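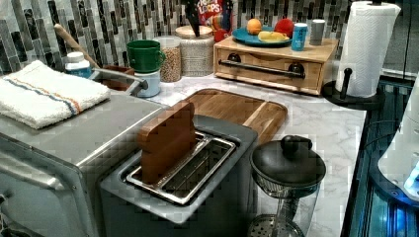 *Narrow vertical tiles behind a kitchen counter, in grays, black and white.*

A **backsplash** (also splashback) is the strip of wall covering behind a counter, sink or stove. Keeps water and grease off the wall. Usually tile, but also stone, glass, steel or plain painted board.

## History

Early kitchens mostly had none. Limewash, redone every spring. Glazed tile came in with piped water, first behind the sink only. In Didholm the Rirau works sold a short row of white squares as a "sink set" and listed 3,805 sets in its last order book. The works closed after the kiln fire. Caradog Ellis, a tile setter from Powell, wrote a small manual on the subject, still used in the trade there.

## Mosaic sheets

Small tiles come glued to a mesh, set a sheet at a time. Saves a lot of work, though the seams between sheets can show if the spacing is off. Narrow pieces set upright are called *stacked* when the joints line up and *staggered* when they dont. Mixed colors hide splashes better than a single pale one.

## Height

Varies. Low types are 4 inches, often cut from the same slab as the counter. Full types run up to the cabinets, commonly 18 inches, more behind a range. Ellis gives 22 for the older houses in Kanora, where the cabinets were hung high.

## Grout and care

Unsanded grout for thin joints, sanded for wide ones. Cement grout stains and is normaly sealed; epoxy grout isn't. Mild soap for cleaning. Vinegar etches marble and other limestone types, so not on those.

## See also

- Countertop
- Wainscot
- Grout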